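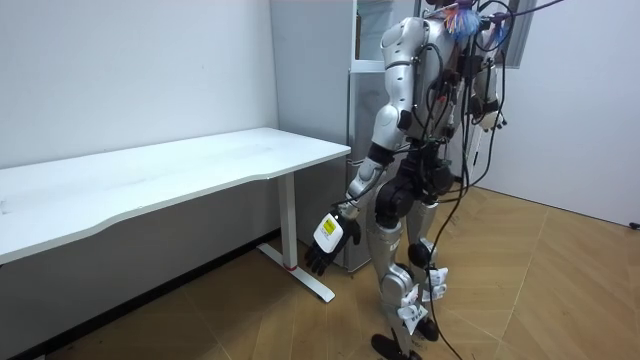
A Small Room with a Long Desk: Making a Study Room People Want to Use
Student project report, spring term
Emiko Ogura and Reiko Kaneko
March 19, 2024

16 shares | 21 comments

When we first told our friends that we wanted to spend a whole term thinking about one small room, most of them laughed, and one of them asked whether we couldn't find something bigger. We did look! But we both grew up doing our homework in odd corners (Emiko on the landing, Reiko at the end of her grandmother's kitchen table in Nagano), and we kept coming back to the same question, which was why some little rooms make you want to sit down and work while others make you want to put the kettle on and go somewhere else.

The room we chose is on the ground floor of the Fava building. It has a light wooden parquet floor and a long white desk on metal legs, and both of those were there before we began. We decided early on that they would stay. The floor is lovely, and a long desk is a great deal more useful than it looks on paper, as you can spread a drawing out on it and still have somewhere to lean your elbows.

What we wanted to find out

We wanted to know how people feel about working in a small room, what they would change first, and how much of it could be done on a student budget. We had 500 pounds from the Lellelitz fund, and we were very grateful for it, though it did make us careful. Our tutor asked us to leave the walls and the floor alone, so everything we planned had to be something that could be carried in and carried out again.

How we went about it

We asked 21 students to spend a morning or an afternoon working in the room, and then to sit down with us for a chat afterwards. We had a printed sheet of questions, but I think we both learned more once the sheet was put away and people began to talk about their bedrooms at home, or a library they had loved when they were small. Reiko wrote everything down by hand and Emiko typed it up in the evenings, and there is still a folder of notes we haven't managed to squeeze into this report.

What people told us

Colour came up more than we had expected. White and silver and black are smart together, but several people said they would like a bit of warmth near the desk, and when we pressed them they nearly always said orange or a soft red. Sound was the other thing. A hard floor in a small room makes every chair scrape seem enormous, and one student told us she had started lifting her chair with both hands so as not to annoy anybody (we have both caught ourselves doing it since).

The desk was well liked. The only grumble was about knees and metal legs, and we can't pretend we have solved that one, short of telling people to sit a little further along.

What we tried

We bought felt pads for the chairs, a wool seat cushion in a rusty orange, and a desk lamp from a small maker called Ekeo that gives a gentle yellowish light. The pads were the cheapest thing on the list and easily the most popular. The lamp divided people. Some were very fond of it and some found it too dim for drawing, so we have asked for a brighter bulb and will try again in May.

We had also hoped to try a rug, but we borrowed one that curled at the corners and had to give it back after an afternoon of tripping over it. A flatter one is on our list, if there is any money left.

Still to do

The cushion needs a washable cover. We would like to speak to people who use the room in the evenings, as nearly all of our chats were before tea time, and Emiko wants to redo the questions about light from scratch.

Contact: Room 16, Fava building | © 2024 Emiko Ogura and Reiko Kaneko | Back to top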